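The suitcase could weigh 44 pounds and no more, and Viorica loved a limit. Limits made packing a sport! She had been up since before the birds, she'd had two coffees, and the puffer was already on the bed, green as a deep pond and so wonderfully fat between its seams that she kept wanting to poke it.
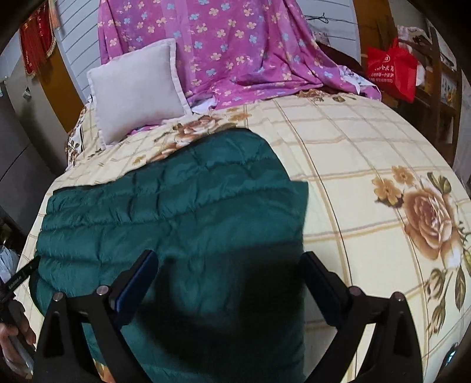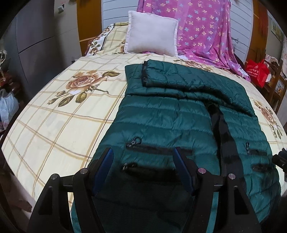

"Do I fold it or roll it?" Bujar called from the kitchen.

"Roll it. Zip everything first, pockets too, then start at the bottom and lean on it as you go so the air comes out at the neck."

He came in drying his hands and looked at all that teal spread over the roses on the sheet.

"It's August," he said.

"It's August in Perkau. Up at the hut above Kos, Mirsad says they had frost on the water bucket." She was delighted about the frost. She was delighted about the bucket. For 11 summers she had heard other people talk about that hut, and now there was a bunk in it with her name chalked on the post (Mirsad had promised, in capitals), and a stove, and a ridge you could walk along until supper.

Bujar did the zippers. He was careful with small things, and she liked watching him find each little tab and run it home. Then they knelt at the bed together and rolled, and the air sighed out past their wrists, and the whole great cloud of it came down to something you could tuck under one arm like a loaf.

"Look at that!" she said. "Look how small!"

"Give it a second," said Bujar, and let go, and it began to swell again, slowly and with great dignity.

She laughed so hard she had to sit on the floor. Then she went to find the old elastic belt, the red one from the bathrobe, and he stayed where he was with both palms on the roll, holding it down until she got back.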